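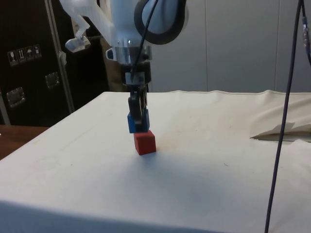 Season 2 of "Letdale Nights" lands this Sunday, and I have been bouncing off the walls since the cast trailer dropped! If you skipped the first season (how?), it's the reality show where a bunch of strangers run a seaside hotel together in Gralunport and fall out over everything from breakfast shifts to who gets the room with the balcony. The trailer is barely longer than a commercial break and it still squeezes in a slammed door, a canceled engagement party and somebody crying into a bathrobe. My favorite bit is the new challenge round, where the housemates have to build a tower out of luggage while their exes shout directions from the pool. Picture a blue cube held right over a red one, then swap in suitcases and people who haven't spoken in months. I've watched it more times than I'm going to admit in a newsletter.

Now, the group chat situation. The whole first season ended with those leaked messages, and fans have been begging for the full thread ever since. The reunion read out a handful. There are 139 in total, according to the trailer, and the network says every one of them gets aired this time, spread over the opening two episodes. I have theories! Mostly about the bartender, who went very quiet online in May and then came back with a new haircut and a podcast.

Over on the fan boards, the big fight is about the theme song. The old one is gone and the new one is by Mekusano, that synth duo who did the roller rink movie. Half the boards hate it. I love it, and I've had the chorus in my head since breakfast (the "ooh, Letdale" part, you'll know it when you hear it).

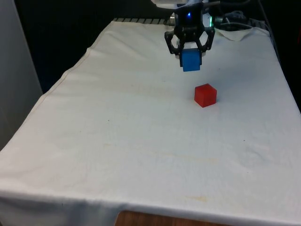
Blue cube in the gripper, over a white cloth.

A few of you wrote in asking about the watch party. Yes, it's on! We're back at the Dow, upstairs, doors at 7 p.m., and there's room for 40. Last time we ran out of chairs before the opening credits, so come early if you like to sit. Wear a bathrobe if you own a good one, there's a prize. And please send me your first-one-out predictions before the show starts. I'm going with the hotel manager, and I'll be thrilled to be wrong, she's the best thing in it.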